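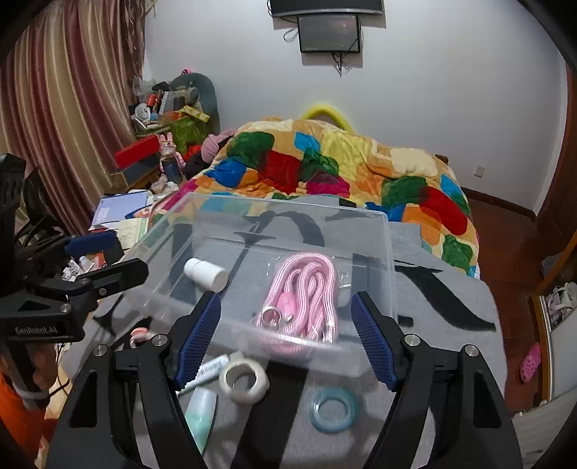
图／Dayana Londoño

Clinimow 产品例会 会议纪要（十二月）

时间：下午两点开始，四点多散
到会：Xinyi Fang（主持）、Zoila Apaza（配方）、Jhair Huanca（采购、包材）、Damian Pietrzak（客服＋网店）、Dayana Londoño（法规、标签，兼记录）
缺席：无。Jhair 前半段在线上，声音断断续续，后来到现场
记录记得急，有漏的直接在文件里补，别另外发邮件给我。

一、上次会议纪要

过了一遍，没有大问题。Damian 指出上次写的"夜霜停售"应该是"夜霜旅行装停售"，正装一直在卖。已改。
上次遗留事项：
— 洗面奶瓶身换标：完成。
— 给 Trovik 的年度代工报价回复：没发。Xinyi 说今晚发。
— 退货说明页的西语版：Zoila 看过了，有两句读起来像机器翻的，她改好了还没传上去。
— 样品柜整理：一半。左边那组柜子没动。

二、维C精华变色投诉（今天主要讲这个）

Damian 先报情况。上个月到现在收到 11 封说精华颜色变深的邮件，有的附了照片，有的只说"跟上一瓶不一样"。大部分是回头客。没有人反映刺痛、起疹这类反应，他逐封看过，也问过两位措辞比较含糊的，对方都说皮肤没事，就是担心坏了。
语气还算客气。有一位比较生气，说送给妈妈的，打开像茶。已经全额退款。

Zoila：抗坏血酸的东西早晚会黄，这个页面上写了，但写在最下面。问题是黄得比我们预期快。留样柜里同批的颜色是正常的，淡黄，没到投诉照片那个程度。留样一直避光没开过封，所以说明不了开封以后怎样。
她的几个猜测，按她自己觉得的可能性排：
— 泵头回吸空气。换了 Fasik 的新泵头以后才集中出现投诉，时间上对得上。
— 灌装时充氮不足。要问 Trovik 那边的灌装记录。
— 运输途中受热。Damian 说投诉的地址分散，天气也冷，他觉得不太像。
— 原料批次。原料的检验单她看了，没看到异常，但检验单是供应商自己出的。

Jhair（线上）：Fasik 那边说新泵头跟旧的结构一样，只换了弹簧材质。他没有拿到图纸，只有口头说法。（断线，后面没听见）
Xinyi 问：换泵头的时候我们自己有没有做过配套测试。
Zoila：做了漏液和按压次数，没做开封后的颜色跟踪。当时赶圣诞礼盒。
这里讨论了一阵，主要是谁签的字。翻记录，变更单上三个人都签了。Xinyi 说不追这个，往前看，但以后包材变更单上要加一栏"对活性物稳定性的影响"，空着不许签。

关于要不要下架：
Damian 不想现在下，节前是量最大的时候，而且没有安全问题的反馈。
Dayana（我）：没有安全反馈跟没有安全问题是两回事。功效宣称这边也有麻烦，页面上写的浓度是出厂浓度，如果氧化快，顾客用到后半瓶的时候还剩多少我们说不出来。有人问起来没法答。
Zoila 同意我的意见，但觉得可以先做测试，几天内就能看出趋势，不用等整个加速试验。
Xinyi 折中：不下架，但新泵头的库存先锁住不发，只发旧泵头的那部分。旧泵头的够不够卖，Damian 会后去仓库看。不够就页面挂缺货，不要预售。

决定：
— 新泵头批次锁库，今天就锁。Damian。
— 开封对比测试：新泵头、旧泵头、滴管瓶三组，同一锅料，室温放浴室条件（每天按两次，模拟正常用），每天拍色卡对照，同时测含量。Zoila。她要求给她单独一个台面，不要再跟礼盒打包挤一起。同意。
— 向 Trovik 要该批灌装记录，要原始的，不要他们整理过的表格。Jhair。
— 向 Fasik 要新旧泵头图纸和弹簧材质说明，书面的。Jhair。
— 所有来投诉的顾客，换货或退款由顾客选，不要求寄回，但如果愿意寄回我们出邮费，想拿来测。Damian。
— 客服回复模板重写，不许在写"颜色变化属正常现象，请放心使用"。这句话谁写的不重要，删掉。先改成：我们注意到了，正在查，您可以选换货或退款，查完会告诉您结果。

Damian 问查完真的要一个个告诉吗。Xinyi：要。

三、护手霜换香

背景：原来的香精供应商停了一个组分，护手霜的味道必须改。Zoila 做了几版小样，今天带来三版，会上传着闻。
甲版：柑橘偏多，前面很好闻，后面没了。Damian 喜欢。
乙版：接近旧版，但有一点肥皂味。Xinyi 觉得老顾客能接受。
丙版：无香。有基料本身的油味，很淡。
Jhair 到场（两点四十左右进来的），闻了以后说三个都像酒店。没有表态选哪个。

Zoila 的意见：与其模仿旧的，不如借机出无香。护手霜涂得勤，手有裂口的人本来就不该用香的，而且我们客服信箱里问"有没有无香"的一直有。
Damian 反对单出无香，说护手霜卖得好就是因为味道，评论里一半在说味道。"一半"是他的感觉，没有数过。
Xinyi：两个都出行不行。
Jhair：最小起订量不允许，管子印刷要分开开版，Trovik 那边换线也要加钱。如果共用一款管子，只贴不同的封口标，可以谈。
我：共用管子的话成分表要两份，成分表不能只放在封口标上，撕掉就没了。要么背面留空贴标，要么分开印。贴标可以，但要耐油，上次唇膏那个标贴上去一个礼拜就起边。
Jhair 去问耐油标的价。

过敏原标注：甲版里有柠檬烯、芳樟醇，超过驻留类产品要求标注的限量，必须列出来。乙版也有，少一些，也要列。Zoila 会给我准确的数，我来排成分表。页面文案里"温和""适合敏感肌"这类词，带香的两个版本一律不写。Damian 说那无香能不能写。我说无香也不能自动写"适合敏感肌"，得有测试支持，写"不添加香精"可以，因为这是事实。"无香味"不要写，基料本身有味道，有人会较真。

决定：甲版淘汰（Damian 保留意见，记一下）。乙版减肥皂味再做一版，丙版原样保留，两个一起送稳定性。包装走共用管子加背标的方案，等报价。

顺便：小样瓶上的手写标签必须写日期和版号，今天丙版那瓶上只写了个"C?"。

四、Radu 续约

Radu 是店里的防晒系列，去年跟人合作的那条线，大家都知道，不重复。合同到期，要决定续不续。

Xinyi 汇报谈的情况：对方想续，希望我们多进一款带色的。条件跟原来差不多，账期缩短。她个人倾向续，防晒不可能自己做，我们没有那个测试预算。
Damian：原色那款回购不错，带色的他有顾虑。只有一个色号，说是"通用色"。他拿样品给几个朋友试过，肤色深的涂上去发灰。
Zoila 当场涂在手背上，确实发灰。又涂在 Xinyi 手上，发粉。Jhair 说在他手上像没洗干净的粉笔。
大家意见一致：一个色号不能叫通用。要进就至少要有深色号，没有就不进。

我补充防晒宣称：对方给的英文资料里有一句说"全天防护"，我们页面绝对不能照抄。补涂说明必须写在用法里，字号不能比别的小。上次上架的时候补涂那句被美工挪到折叠栏里了，我后来才发现。请 Damian 以后改版式先给我看一眼。
Damian：那次是手机版自动折叠的，电脑上看不出来。
那就手机上也看一眼。

账期缩短的影响：Xinyi 算过，淡季会紧。Jhair 建议用少量多次进货来换，对方不一定肯。
决定：原色续，带色不进，除非补出深色号。账期 Xinyi 再谈，谈不下来也续，但数量减。

五、礼盒

节前礼盒进度。Jhair 报：盒子到齐，内托到了大半，丝带颜色发错，订的是米色来的是灰的。供应商答应换，但换来得及与否不好说。
Xinyi：灰的也行，先用。
Damian：页面图是米色的。
改图还是等丝带，争了几句。最后：页面加一行"丝带颜色以实物为准"，图不换。我觉得这样不太好看但合规没问题。

礼盒里原定放维C精华小样。因为第二项的事，小样全部撤掉。小样用的也是同一锅料，虽然是安瓿不走泵头，但不想给人送一个正在查的东西。
换什么：Zoila 提议换保湿面膜单片，库存有。Jhair 说面膜比内托那个格子宽，要折一下。折了难看。
换护唇膏：格子太大会晃。垫纸丝可以。
换洗面奶小管：库存不够。
定护唇膏加纸丝。已经装好的 16 盒要拆开重装，下午散会后能来的都来帮忙。Damian 带头。Zoila 不用来，她去开测试。

礼盒页面上写了"内含维C精华小样"，要同步改，已经下单的顾客单独发信说明，不满意可以退。信 Damian 写，我看过再发，今天之内。
Damian 问能不能不说原因。说。写"该产品正在做包装相关的复查"，不要编什么"库存调整"。
Zoila 要求措辞里不要直接点名泵头，因为还没证明是泵头。合理，所以写"复查"就够。

价格：护唇膏零售价比小样高还是低，没人当场说得清，Jhair 查。如果低了就把差额退给顾客或者加一片面膜，Xinyi 定。

六、标签和网页用语检查

我准备的，时间不够只讲了要紧的。全文清单在共享文件夹里，请各自看自己那部分。

1. 眼霜页面"消除细纹"。改成"帮助淡化细纹的外观"。Damian 说太长，手机标题放不下。那标题就写产品名，别写功效。
2. 面霜页面"皮肤科医生推荐"。哪位医生、有没有书面材料？没人能答。删。会上当场删掉了。
3. 身体乳"零化学成分"。水也是化学成分。删。Zoila 鼓掌。
4. 顾客评论摘录：首页放的那条说用了以后湿疹好了。我们不能拿这种评论做宣传，哪怕是真人真写的。评论区里可以留，首页不能摘。换一条讲质地或者用感的。
5. "天然"这个词现在用得到处都是。能具体就具体，写哪种油、来自哪种植物。这条不强制马上改，新页面开始执行。
6. 前后对比照：光线不一样的全部撤。Damian 说撤完就剩没几张了。剩几张是几张。
7. 保质期和开封后使用期混着写。尤其维C精华，瓶底印的开封后期限和页面上的不一样！页面写的长。先把页面改成跟瓶底一样，等 Zoila 测完可能两边都要再改。
8. 孕期能不能用：客服回复不统一，有人说可以，有人说问医生。统一成列出相关成分，建议问医生，不替顾客下判断。含视黄醇的那款明确写不建议。

Xinyi 问能不能每个页面上线前都过我。我说可以，但要提前给，不要上线前一小时。大家商量定：上线前两个工作日交文案。急的另说，但"急"由 Xinyi 认定，不由写文案的人认定（Damian 笑）。

七、留样和仓库

Zoila：留样柜快满了。过了期限的可以清，但要登记。她列了单子。
温度记录仪坏了一个，读数停在同一个数好几天没人发现。Jhair 下单新的，同时要求每天早上第一个进仓库的人看一眼，在门口那张纸上签。之前那张纸最后一次签名是夏天。
仓库里临近门口那排架子冬天太冷，乳液类挪到里面去。有一箱身体乳拿出来看过，有点稠，回温后 Zoila 要看有没有分层，看完再决定能不能卖。先贴黄条。
退回来的货不要跟待发的放一起，上次差点发错。单独一个角落，地上贴线。Jhair。
打包台胶带座又不见了。

八、其它

— 试用小组：想招固定的一批老顾客试新品，Damian 提的。Xinyi 原则上同意。要有知情说明和过敏史问卷，我来起草。先从护手霜开始，人数 11 位，再多寄不过来。不付钱，送正装。不要求写好评，这一点要白纸黑字写在说明里。
— Trovik 参观：他们邀请我们去看新的灌装线。Zoila 和 Jhair 去，时间待定，最好在拿到灌装记录之后再去，带着问题去看。充氮那一段要看实际操作，别光看会议室里的幻灯片。
— 有一家酒店问能不能做洗护定制。量太小价太低，Xinyi 婉拒。
— 新员工培训：客服明年要加人，Damian 写一份成分常见问题。要包含：酸类和视黄醇怎么错开、防晒放哪一步、维C早上还是晚上、"刺痛是不是有效"（不是）。Zoila 审。
— 快递破损：泡沫纸换成蜂窝纸以后破损没增加，继续用。玻璃瓶的例外，还是加一层。
— 茶水间冰箱里不要放小样。上次有人把酸奶和面霜放一层，标签还掉了。
— Xinyi 假期安排表明天发，早点填。

没来得及讨论、放到下次：
明年价格调整；眼霜换瓶；洗发水要不要做（Zoila 说不要，Damian 说要，已经吵过两回）；会员积分过期规则。

待办汇总（按人，以这个为准，跟上面有出入的问我）

Xinyi
— 今晚回 Trovik 报价
— Radu 账期再谈，转达带色款的意见
— 变更单模板加一栏
— 礼盒差额处理方式，等 Jhair 的价
— 发假期安排表

Zoila
— 三组开封对比，今天开始，第 6 天先出一次初步结果，群里发，不用等开会
— 护手霜乙版改香，丙版送稳定性
— 给 Dayana 香精过敏原的含量数据
— 那箱身体乳回温后检查
— 西语退货页传上去
— 过期留样登记清理

Jhair
— Trovik 灌装原始记录
— Fasik 图纸、弹簧材质，要书面
— 耐油背标报价；共用管子方案跟 Trovik 确认
— 护唇膏与小样价格对比
— 温度记录仪下单
— 退货区贴线，乳液挪位
— 丝带换货跟进，来不及就算了

Damian
— 锁库（会中已经发消息给仓库，还没收到回复，散会去当面确认）
— 旧泵头库存清点
— 客服模板改写
— 礼盒顾客说明信，今天
— 礼盒拆装
— 首页评论换掉，对比照撤下
— 维C精华开封后期限页面改正
— 成分常见问题初稿

Dayana
— 审上面所有文案
— 护手霜两版成分表
— 试用小组知情说明、过敏史问卷
— 本纪要

会后补记：
Damian 从仓库回来说，新泵头的以经锁了，旧泵头的还有一些，撑到节前勉强。有一小箱外箱没标新旧，开箱看弹簧颜色也分不出来，一并锁。
Jhair 收到 Fasik 的回信，只有一句"正在准备资料"。
Zoila 说三组里滴管瓶少几个，先用实验室的棕色瓶代替，规格不完全一样，会在记录里写明。Xinyi 同意。
柜子左边那组这次还是没整理。

下次会议：时间等 Zoila 初步结果出来再定，Xinyi 通知。

记录：Dayana Londoño
核对：Xinyi Fang（还没看完，先发）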